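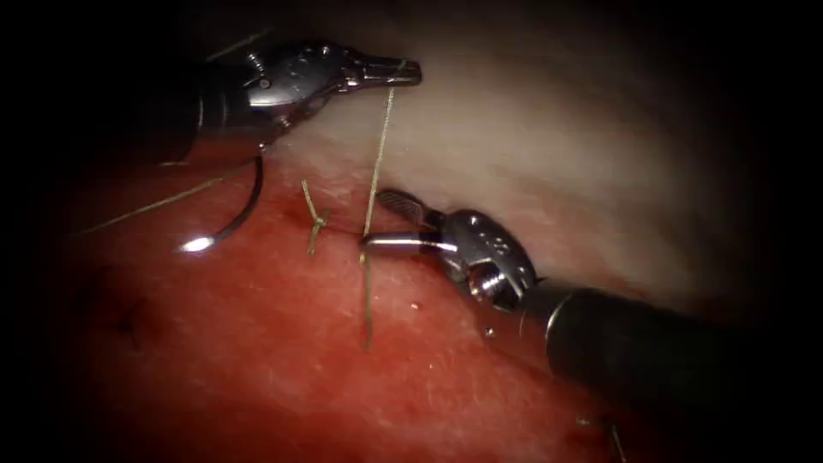

Suturing with two instruments on the Pernex bench.

About Clada

Clada develops motion software for robotic suturing and runs the bench laboratory where it is tested. The laboratory opened in October with 6 staff. Its main system, Pernex, plans and executes single steps of a stitch, such as placing the needle or pulling the thread through, under the supervision of a console operator.

How the work is divided

Before Pernex, an operator drove both instruments by hand for a full shift and wrote up each stitch afterward. Operators now approve each step before it runs and take manual control when the plan is poor. The log is written by a second program, Olent, which records tool position, step time and every takeover.

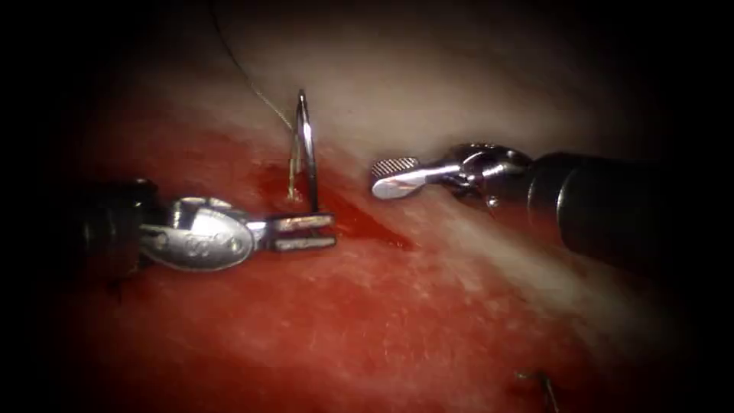
Takeovers are the figure we watch most closely. In the last review period Olent logged 964 supervised stitches, of which 785 were completed without one. The rest are replayed by the operator who was at the console, and that operator decides how the fault is classified — software staff may comment but cannot change the entry.

Job changes

No console position was removed when Pernex came into use. The positions were rewritten. Operators spend less time on the hand controls and some 100 minutes of each shift on review, which is paid and scheduled like console time. Several found long supervision more tiring than driving, so console blocks were shortened and manual sessions kept on the roster to maintain hand skills.
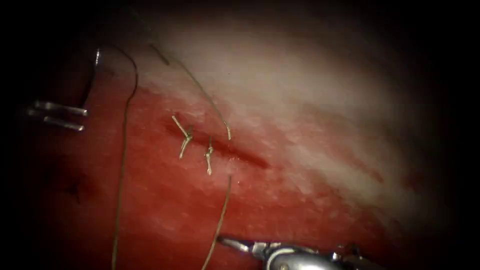

Knot spacing and thread tension are still judged by a person at the end of each row. Pan, our training course for new operators, covers this grading first and the console second.

Contacts

Rongrong Xia, laboratory operations
Godfrey Mosoti, operator training and rosters

Page last revised 22 August 2023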